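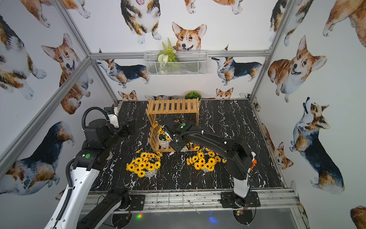

The Plant That Asks for Nothing

Fake flowers used to be a confession. Now they have their own aisle, their own vocabulary and, in my house, their own shelf.

My grandmother kept a bowl of plastic grapes on her dining table for my entire childhood, and at one time or another every one of her grandchildren bit into them. You could find the tooth marks if you turned the bunch over. She washed them in the sink every Friday with dish soap and set them back in the bowl, and if a visitor admired them she would say "They're plastic" in the tone other people use for "They're Italian."

I inherited the grapes and a certain snobbery about them, which I must have picked up at college. For twenty years I held that a home should contain living plants or none. During that time I killed a jade plant, two ferns, a rosemary bush and a cactus. I'm told the cactus is hard to do.

So I came to the artificial flower business with baggage, and I came to it in October, when the big craft stores have already moved autumn to the clearance rack and are unpacking poinsettias. The one near me gives the stuff six full aisles. It is no longer called fake. The signs say "botanicals," or "permanent botanicals," or in one hopeful case "everlasting greens." Somebody has decided that a plastic fern is a fern with a better contract.

The prices have gone up with the vocabulary. A single stem from Girnetti, who sit at the snooty end of the trade, cost me more than a dozen real tulips from the grocery store. It was a magnolia. It had a small brown bruise on one petal, and when I pointed this out to the clerk, prepared to be gracious about a discount, she explained that the bruise was part of the design. They all had it. I went back and looked, and there it was, the same bruise on the same petal, all the way down the bucket.

This is where the whole craft has gone in the last decade or so. The old silk rose gave itself away by being perfect. The new one has a nibbled leaf and a slightly sulky head. Banara, whose catalog runs to 162 pages and which I have now read in the bath more than once, sells a eucalyptus branch with "natural die-back." I have a natural die-back problem of my own on the front porch and would have let them have it for nothing.

The catalog is good company. There are 74 kinds of greenery in it before you get to anything with a bloom, and the copy gets more tired as it goes. The early ferns are "lush" and "romantic." By the last spread we have reached a grass described simply as "tall."

Sunflowers get four pages to themselves. They are, by the account of everyone I asked, the workhorse of the trade, and I can see why. A real sunflower in a vase is a houseguest who arrives shouting and has to be carried out by Wednesday. It drops yellow dust on the tablecloth. Its neck goes. The artificial kind keeps all the shouting and skips the collapse, and since the real thing looks somewhat made up to begin with, it doesn't have so far to travel. 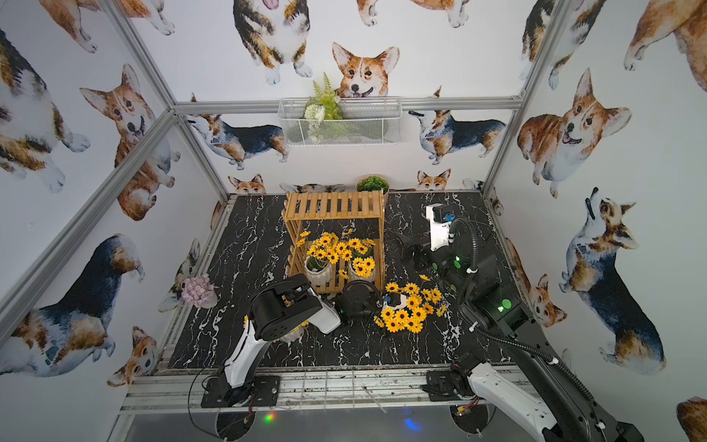
Roses are another matter. People know roses. They lean in to smell them, and then you have to stand there while they straighten up again.

Which brings me to etiquette, a subject the catalogs avoid. Must you tell people? I had a friend over who praised my peace lily for a solid minute and asked how often I watered it. I said once a week. I don't know why I said that. I have since had to water it in front of her, twice, and the second time it ran out onto the rug.

Then there's dust, the great enemy. A live plant gathers dust too, but it has the decency to die before you notice. An artificial one will sit on top of a bookcase for years, getting softer and grayer, until it looks like something pulled from a dryer. The recommended treatments are many and they contradict each other. Mogensen, who make the stiff waxy orchids you see in dentists' waiting rooms, print a little card telling you never to let water near the petals. Daro, who make nearly identical orchids, tell you to hold theirs under the shower. I tried a hair dryer on cool and redistributed the problem over the sofa.

My neighbor puts hers in a pillowcase with a cup of salt and shakes it. She does this in the yard, with some violence. It works beautifully, and the salt comes out the color of a sidewalk.

I still buy real flowers. I like the smell, and I like having a reason to throw something out every week. But the magnolia is in the hall now, bruise and all, and last month a bee got in through the screen door and went straight to it. He tried every petal. I stood there with my coffee feeling like I ought to apologize to him, and in the end I opened the door and pointed him toward the neighbor's hydrangeas.

The grapes are on the dining table. My nephew is three and has already had a go at them.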